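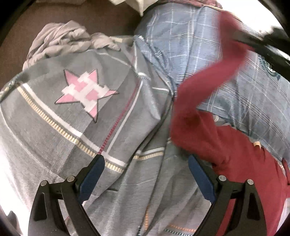 The Window

The registration system accepted transfer documents until 11 p.m. At 9:40 the Cletness file showed one item outstanding, the medical.

The player was a left back. Sotesska had listed him in January and Cletness had agreed to a fee payable in two installments, the first on registration and the second after his twentieth start. The contract ran to 208 pages, most of them schedules. He had signed the ones marked with a yellow tab and initialed the rest on a hotel desk, with a pen that had to be shaken every few lines.

The club secretary had the file open on one screen and the clock on the other. The rules allowed her to submit without the medical, but the insurer's did not. Cletness was insured through Olaniyan, and an Olaniyan policy took effect only when a signed knee report was attached.

The left knee had been operated on twice. The scan was finished at 8:15 and the images went to the reading service, Zokex, in a compressed folder. Zokex returned an automatic receipt. After that it returned nothing.

She called the clinic. The radiographer said the folder had left their server complete. She called Zokex and was placed in a queue, then moved to a different queue. At 10:05 a man told her that the folder had been opened and that one series was in the wrong orientation. Left was labeled right.

"Can it be read?" she asked.

"It can be read. It can't be signed."

The player was in the corridor with his coat on. He had been told to stay near the building. Through the glass he could see her write something, cross it out and write it again. He bent the knee and straightened it. It made the sound it had made for two years, a small click at the same point in the arc, and he stopped doing it when the physio came past with a box of tape.

The clinic relabeled the series and sent it again at 10:22. She watched the receipt arrive. She used the time to check the bank details against the invoice – they matched – and to correct the spelling of his mother's town on form 9.

At 10:41 the report came through. It was a page and a half. It described wear consistent with age and workload, a repaired ligament, and no contraindication. There was a signature at the bottom and a reference number that did not fit in the box provided. She shortened it by dropping the leading zeros, attached the file and pressed submit.

The system showed a gray bar. At 10:52 the bar turned green.

She opened the door and told him. He nodded and asked which entrance he should use in the morning. She said the one by the laundry, and that training was at ten. He wrote it on the back of his hand with the hotel pen, shaking it first.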